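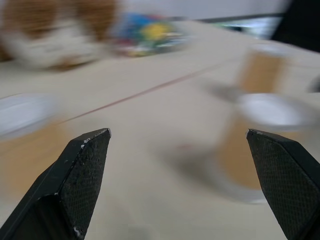 # November, open afternoon – arm demo, back bench

Notes for me and for Refilwe, who takes over the bench next month. Delia's version for the newsletter is separate. Some of this repeats what I said at the wash-up.

## Set-up

One arm, parallel gripper, wrist camera feeding the Wasar recorder. Textured black fingers, the pointed pair. Table cleared of our usual tools and laid with household objects: plush toy, brown cup with the white rim, a few coloured bits and pieces. Sorin wanted the objects to be things a visitor would recognise from the far side of the room, and that worked well enough.

Base bolts checked before lunch. Soft limits loaded from the Janjua profile, then tightened by hand on the side where the visitors stand. I have saved the tightened version as a separate profile. Please don't overwrite the original, the Flostico job still uses it.

Payload set for fingers only. Gripper force at the lowest step that still holds the cup without it turning. One step higher dents the cup wall, which we found out in the morning with a spare.

## Wrist view

The still at the head of this entry is from the wrist stream. Fingers open, cup on the right, its rim behind the tip of the right finger. The fingers are sharp enough to show the texture; the cup is doubled, and the toy at upper left has no features left at all. The coloured item at the top has gone to a streak.

So the blur is in the view of the table and not in the lens or the focus. The fingers move with the camera and stay readable, everything that does not move with the camera smears. I had been ready to blame the focus ring, which Zodwa had reset, and I withdraw that.

Points to follow up on the blur:

- Exposure is on auto. With the room lights as they were, I would expect it to run long. Needs a fixed value and probably a lamp over the bench.
- There is a bright patch in the background towards the upper right. If the metering is taking that in, the table may be getting a poor deal either way. Test with the area covered.
- Check whether the recorder keeps exposure time per frame. If it does, the blurred stretches can be found without anybody sitting through the whole run.
- Left fingertip wants a wipe and a proper look. White specks and scuffs along the slanted edge, visible in the same still. Could be dust or could be wear, I can't tell from the picture. Look at it under the magnifier before the next session.

## The demo itself

Groups came through from two o'clock. Tumelo talked, I drove, Zodwa stood by the stop button. The plan was a short fixed routine (reach, grasp the cup, lift, put back) followed by a go on the hand controller for anyone who wanted one.

The fixed routine ran as taught for the first 3 groups. With the fourth it came down slightly off centre and one finger touched the rim before closing. No fault raised. I stopped it by hand, put the cup back on its mark and started again. Cause, as far as I can make out: the cup had been picked up by a visitor between groups and put down again near the mark but not on it. The routine has no vision in the loop, it goes where it was taught. Tumelo explained this to the group, and it was possibly the most useful thing they heard all day.

Hand controller: good interest, longer queue than expected. Nearly all the visitors had the same trouble, which was judging height from the wrist view alone. They line up left and right without difficulty and then close too early, above the object. A second view from the side would fix most of it. Jomness have offered the loan of a stand, to be confirmed.

Speed cap for visitors was 300 mm/s at the wrist. Too fast for this purpose. A nervous visitor pushes the stick right over, and the arm does just what it is told. I brought it down part way through the afternoon and forgot to write down the new value, which is why there is no number here. It is in the log and I will copy it across.

## Questions asked, with what we said

*Does it know what the cup is?* No. In the fixed routine it doesn't know there is a cup.

*What happens if it hits someone?* It stops on contact force above the set limit. We also keep people behind the line and a hand on the button, and Zodwa showed them the button.

*Why is the picture so blurry on the screen?* Asked by a boy near the front during a fast move. Tumelo gave the short answer about shutter time. See above for the longer one.

*Will it be doing my job?* Passed to Sorin.

*How long does it take to teach?* We said up to 4 hours for the routine they saw, including mistakes. Delia thinks this sounded bad. It is correct.

## Changes for next time

- Fixed exposure and a lamp. Repeat the same moves at the old and new settings and compare.
- Slow the visitor mode before the doors open, and record the value.
- Mark the cup position with something that can be found again by eye from the operator's side.
- Spare cup within reach. The box was in the store.
- 2 people on the bench at all times is the minimum. When Tumelo went to fetch the next group we were down to that, and the talking stopped.
- Side view on a second screen, if the stand arrives.

## Loose ends

Recorder disk not yet copied. I will do it before the arm is used again – please leave the drive where it is. The marker file is only complete as far as the fourth group, after that I was too busy with the controller queue to press the key. Zodwa kept a paper list of start times for the rest and we can line them up from that.

Refilwe: cable tie at the wrist has been replaced with the wider sort. The narrow one was pressing on the camera lead when joint 5 turned right round. No dropouts logged after the change. The old lead is in the drawer with a label on it, still to be tested.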